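Wolar four-slice toaster review

By Renu Bajpai
10 March 2022

Our old toaster gave up last April and I went through two cheap replacements before spending more on the Wolar. It has now had a bit over ten months of daily use in a house of four, which is long enough to say what it does well and where it annoys me.

The Wolar is sold in black or cream. It cost me $145 at Saxena Appliances in Jesalthorpe, and I have seen it cheaper online, though the delivery charge eats most of the saving. The cord is short. If your power point is at the far end of the bench you will need to rearrange things.

Browning is the reason to buy it. There are 9 settings, and for ordinary sandwich bread I leave it on 4. Both sides come out the same colour, and the second round is only slightly darker than the first. Our previous Imura ran so hot by the third round that you had to turn the dial down or stand there and watch it.

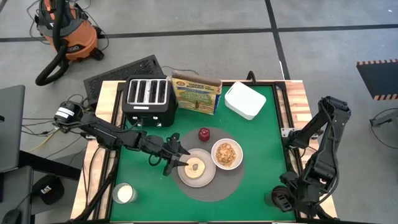
Thicker bread is where most toasters in this price range fall over. Crumpets fit without being squashed, and hand-cut sourdough goes in if you keep it under three centimetres. Long slices from a vienna loaf stick out the top and need to be flipped halfway. Fruit toast is best on 3, as the sultanas catch quickly.

The bagel button works the way it should, with more heat on the cut side. The manual doesn't say which way the cut side faces — it's inwards — and I burnt a couple before I worked that out. The defrost button adds about a minute and does a decent job on frozen bread.

Now the complaints. The crumb tray is shallow and has to be tipped out weekly or you start to smell it. The beep at the end is loud, and there is no way to turn it off. The lever doesn't lift high enough for English muffins, so I keep a pair of wooden tongs in the drawer.

Cleaning is otherwise simple. A damp cloth takes fingerprints off the outside, but they come back by dinner time.

The warranty is two years. I haven't needed it. Four stars, and I'd buy it again at the same price.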